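September
Posted by Dhillon

I went back to the museum on the estuary, the small one with the fishing gallery, partly to see the new hang and partly because it was raining and the café does a decent cheese scone. The gallery used to be one long room of nets, floats, oilskins and a stuffed cod with an expression of mild grievance. It has now been "reimagined". The cod has gone into storage. In its place is a wall painted a deep greenish blue, and on the wall, in white capitals, the single word CROSSING.

I like a blue wall as much as the next person. I once spent most of a winter writing about a painter who used almost nothing else, and I came out of it still able to look at the sky. But I do wonder who is telling curators that the sea needs explaining with emulsion. It was there, through the window, doing its usual grey-brown thing, and a blind had been pulled down over it to protect the works on paper.

The works on paper, mind you, are worth the trip. They are a set of drawings by an artist working as Gresix, made on the backs of old tide tables, and there are 12 of them in a row at slightly below my eye level. Each one traces a stretch of coast in a continuous line, done without lifting the pencil, so that harbours turn into knots and headlands into something close to handwriting. The fourth along has a patch where the pencil has plainly gone blunt and the artist has carried on regardless. I stood in front of that one for ages. It was the only thing in the room that seemed a bit tired, and I warmed to it.

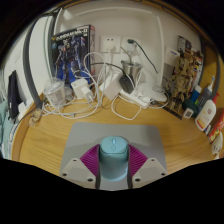

Desk, mouse.

The wall text says the series "interrogates the littoral". I have read that phrase many times now and I still picture the littoral under a lamp, asking for a solicitor. The rest of the panel runs to more than 300 words and manages to mention thresholds twice and pencils not at all. If you are going to make a drawing with a pencil on the back of a tide table, I'd like to be told what sort of pencil. I'd like to know where the tide tables came from, too, and whether the printed side shows through because the paper is thin or because the artist wanted it to. It does show through, faintly, in columns, and the coastlines wander across the numbers like somebody ignoring a fence.

The big commission is in the back room. It's called Funeo and it is made of 4,000 brass net rings hung on threads, in the rough shape of a wave or possibly a hammock. When the door opens, it chimes. When the door is shut it hangs there and you can hear the dehumidifier. I went in braced to dislike it and I more or less managed to for the first ten minutes, and then a school party came through, the door went back and forth, and the whole thing got going — a thin, cold, shivery sound, like cutlery being carried very carefully down a staircase. The children were delighted. One of them asked if it was finished. I thought that was a better question than anything on the panel.
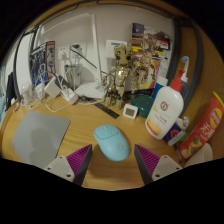 Which brings me to the catalogue. It's published by Welance, it's handsome, and it weighs about the same as the cod. The drawings are reproduced across the fold, so that every single coastline vanishes into the gutter at its most interesting point. The essay at the front is good on the history of the net-making sheds and then loses its nerve and goes off to talk about flow. I bought it anyway. I always do. There is a shelf at home that exists only to hold catalogues I was cross with on the train.

What I missed was the old labels. They were typed on yellowing card, and one of them just said "Float, glass, found". You could get a good deal of thinking done around a label like that.

It's on until the spring. Go when there's a school in, and ask at the desk about the cod.

Contact | © Dhillon, all words my own | Back to top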